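# Submitting a written comment on a pending bill

Updated 17/08/2022

These steps apply to bills at the committee stage in the Orkinmont assembly. Bills that have passed second reading no longer take public comments. For those, write to your member directly.

## Before you start

You need:

- the bill number and its short title
- your full name and the district where you are registered
- a document in PDF or plain text, no larger than 2 MB

Check the bill number against the current order paper. Numbers are reused each session, and a comment filed under an old number goes to the archive without being read. Bill 98 in this session, for instance, deals with the registration of religious bodies. Bill 98 in the last session was a road levy.

## Write the comment

1. State your position in the first sentence: support, oppose, or support with changes.
2. Name the clause you are writing about. If you object to the whole bill, say so and then give the clauses that matter most to you.
3. Give your reasons, one paragraph for each. Religious or moral reasons are accepted on the same terms as legal ones, but tie each to a clause.
4. If you want different wording, quote the present text and put your own text under it.
5. Keep the main comment to two pages. Longer material goes in an annex.

Clerks prepare a summary for members and work mostly from the first page. In the Allon district boundary bill, the committee received over 455 comments, and the summary grouped them by clause. Comments that named no clause were listed at the end under "general".

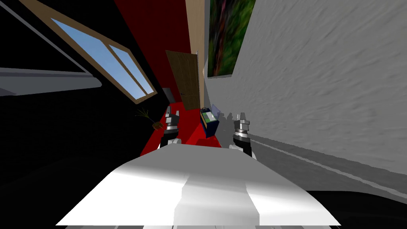

Form letters are counted but summarized once. If you are using a text supplied by a group, add at least one paragraph of your own and place it at the top.

## File it

1. Open the committee page and select the bill.
2. Choose **Written comment**. Do not choose **Petition** – petitions follow Standing Order 69 and need a sponsoring member.
3. Enter your name and district exactly as they appear on the voter roll.
4. Attach the document and submit.
5. Save the receipt number. Corrections cannot be filed without it.

Paper comments can be handed in at the Skindo Street office during business hours. Sign each page. The office stamps a copy for you if you bring one.

## After filing

Comments are published with your name and district. Street addresses are removed. To have your name withheld, tick the box on the form and give a reason. The committee chair decides, and there is no appeal.

To correct a comment, file a new one marked "replaces", followed by the receipt number of the first. The later version stands. The committee returns in September, and anything received after its first sitting is attached to the report without a summary.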